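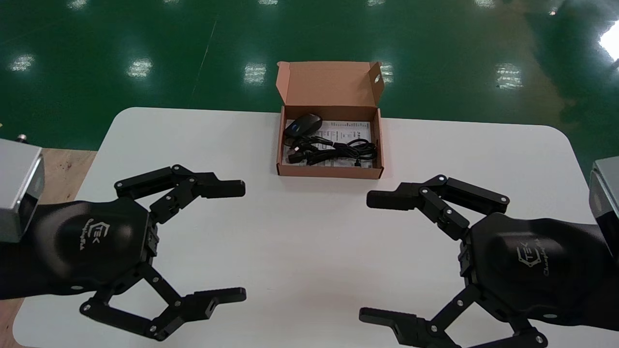 Seit Mai läuft bei uns das Pflegeset von Sutar für Parallelgreifer, und ich bin ehrlich begeistert. Drin sind Drehmomentschlüssel, Fühlerlehren, Fett und eine Karte mit den Prüfschritten. Unsere Zelle hat zwei Arme, die sich am weißen Tisch gegenüberstehen, und an den Fingern sitzen diese kleinen silbernen Gelenkschrauben, an die man mit normalem Werkzeug nur mit Verrenkungen kommt. Mit dem schlanken Schlüssel klappt das wunderbar, auch bei weit gespreizten Fingern!

Geprüft wird bei uns alle 1000 Zyklen: Greifer auf, Zelle stromlos, Schrauben nachziehen, Spiel messen. Früher war damit der halbe Dienstagvormittag weg, jetzt bin ich nach 10 Minuten pro Seite durch. Danach kommt der Karton mit Maus und Kabel wieder auf den Tisch. Gerade Kabelschlaufen sind ein dankbarer Test, denn wenn eine Fingerspitze schief steht, rutschen sie sofort weg.

Zwei Kleinigkeiten: Die Fetttube ist winzig (meine war nach 2 Durchgängen leer, Nachschub habe ich bei Rodia bestellt), und die Prüfkarte gibt es nur auf Englisch. Yupin Noiphan hat uns deshalb eine deutsche Fassung geschrieben, die jetzt laminiert am Schrank hängt.

Für 300 Euro kein Schnäppchen, aber ich würde es sofort wieder kaufen. Für die zweite Zelle ist schon eins unterwegs.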